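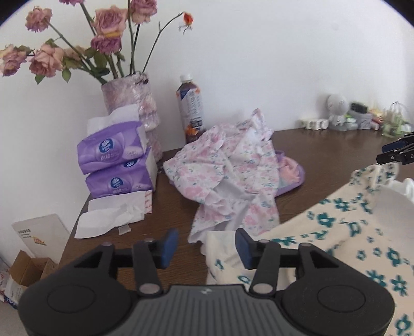 Open House at Firnora, the Children's Clothing Workshop

Firnora opens its doors to visitors once a year, in February, when the spring orders have gone out and the summer ones haven't been cut yet. I had been meaning to go for a long time. The workshop makes small runs of children's clothes for shops and also takes in repairs and alterations from the neighborhood. The address is 571 Cikano Street, upstairs over a tile showroom, and the door is on the side by the loading dock. The sign is small. I walked past it twice.

You sign up ahead of time on a sheet at the Majumder fabric store downstairs the block, or by phone. The visit is free and takes 90 minutes. There were 13 people in my group, mostly people who sew at home, plus a couple of parents with kids. Coats go on hooks in the stairwell. There is no elevator, and the stairs are steep.

We were met by Gunhild Thygesen, who started the workshop and still does most of the pattern work. She talked for a few minutes on the landing about how the place is laid out and then took us in. She speaks quietly, so stand near the front if you want to hear.

The table by the wall

The first stop was the long dark brown table where finished and half-finished pieces get looked over. A tall vase of roses was standing at one end, pink and mauve and one closer to peach, all of them drying out on their stems. A little orange-red flower had shriveled up completely and hung off by itself. The vase has a shiny, crinkled look, mottled pink and white. In front of it were two purple packs of tissues with Chinese lettering, one on top of the other. One of the kids asked if the roses were real and was told yes, and that they were staying until they fell apart.

Most of the talk at this table was about fabric. The workshop buys nearly all of its cotton in plain colors and small prints, and Thygesen said large prints are a headache on children's sizes. On a grown woman's dress a big flower is a flower. On a size 2 bodice you may get half of it at the neck and the other half under the arm. She prefers prints that mix sizes, so there is always something small to fill the space next to a seam.

She passed around swatches from three mills and asked us to say which one had been washed the most. I guessed wrong. The softest one had never been washed at all and had a finish on it that comes out the first time through the machine.

Cutting

The cutting room is through a doorway on the left. It has one high table and a wall of patterns hanging from hooks, each size punched and labeled by hand. Cutting is done in stacks for the plain fabrics and one layer at a time for anything that has to match. The cutter on duty did a set of sleeves for us and let anyone who wanted to feel the weight of the shears. They are heavier than they look.

Scraps are sorted by size into bags. The bigger ones become pockets and bindings. The smallest go to Steltis, a company that shreds cotton for stuffing, and a truck comes for them every other month.

The workshop turns out 3,000 pieces a year, which surprised several of us given the size of the rooms. Thygesen said that number includes bibs, and bibs are quick.

Linings and edges

Back at the brown table we spent the longest part of the visit on how a garment looks from the inside. I thought this was the best section. Children's skin picks up every rough seam, she said, and a kid who is bothered by a seam will not wear the thing no matter how much it cost. She turned pieces inside out and we talked about where the bulk goes, why curved seams need clipping, and what happens if you skip it.

The questions here were good. Somebody wanted to know about French seams (she uses them on sheer fabric and otherwise doesn't bother). Another visitor asked if an overlocked seam is a shortcut. Her answer was that it depends on where it sits. Along a gathered ruffle it holds several layers together and gives a little, and she said she would take it over a fancier finish that comes out stiff.

She also gave her method for ruffles, which I wrote down. Two rows of long stitches, pull both bobbin threads together, spread the fullness by quarters and then by eye. Stitch with the gathers on top so you can watch them – if they are underneath, they will fold over where you can't see.

I had one teal and cream print in mind for a project of my own by the time we moved on. Large and small flowers together, long petals on some and broad ones on others, with a plain white inside and a white ruffle. I would leave the ruffle white too.

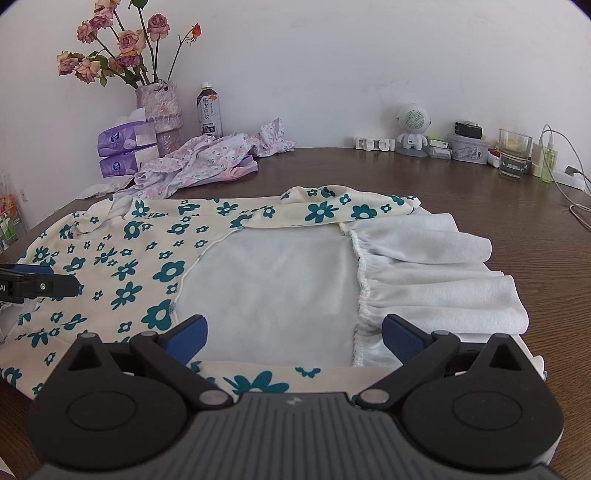

Repairs and the shop corner

The last stop was the repair counter. Customers bring in torn knees, stuck zippers and hems that need to come down, and the slip pinned to each item says what was agreed on. Turnaround is slow in August, before school starts. Letting down a hem is the most common job, and Thygesen asked us to tell anyone who sews for children to leave more in the hem than the pattern calls for.

A rack of seconds is for sale by the door. Cash only. I bought a plain gray pinafore with a crooked pocket for my niece.

Practical notes

Parking on Cikano Street is metered until six. The lot behind the tile showroom is for customers of the showroom, and they do check.

Coffee is served at the end, in the stairwell, so plan on drinking it standing up.

Strollers have to stay downstairs. Kids are welcome, but the cutting room is off limits to anyone too young to keep their hands at their sides.

The sign-up sheet for next year goes out at Majumder after New Year's, and repairs are taken at the counter on regular workdays until four.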